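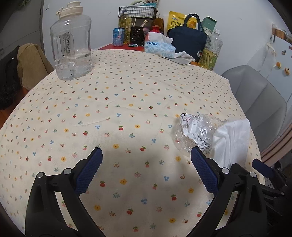
# In Praise of the Printed Tablecloth

My grandmother owned three tablecloths, and only one of them ever did any work. The other two lived in a drawer with a bar of soap and came out for weddings. The working one had fruit on it, and I learned to count on those fruits while she shelled peas and listened to the radio in the next room.

I thought of her when I sat down at a table dressed in cream cloth with little prints all over it – red fruits with green leaves, orange flowers, blue clusters, a branching sprig of pink. It had faint creases running across it, and it was doing what a tablecloth ought to do, holding up a big clear water jug and a crumpled plastic wrapper while everyone got on with the day.

Maarten Brouwer has sold table linen from a narrow shop called Brurska for 18 years, and he has strong feelings about small prints. "People come in wanting plain white," he told me over coffee, "and in March they come back and ask me about stains." A scattered pattern, he says, is kind to a household. The eye wanders from a tulip bud to a bit of teal and never quite settles on the spot where the soup went. He keeps 30 designs on the shelf and has another 900 remnants upstairs, which he let me rummage through for most of an afternoon (I bought two, and I don't own a table that fits either of them).

Creases are the other great subject. Brodie Lockyer, who mends and launders linen a few doors down, irons hers on the wrong side while the fabric is still a little damp, then carries it straight to the table over both arms like a sleeping child. I have tried this and I do recommend it, if you have the patience and a clear path from the ironing board. Most weeks I have neither, so I shake mine out hard, smooth it with my palms and put the heavy things down first – the jug, the fruit bowl, whatever book I'm halfway through.

My own cloth has cherries on it. There's a tea ring by my chair, and I usually set my cup on top of it.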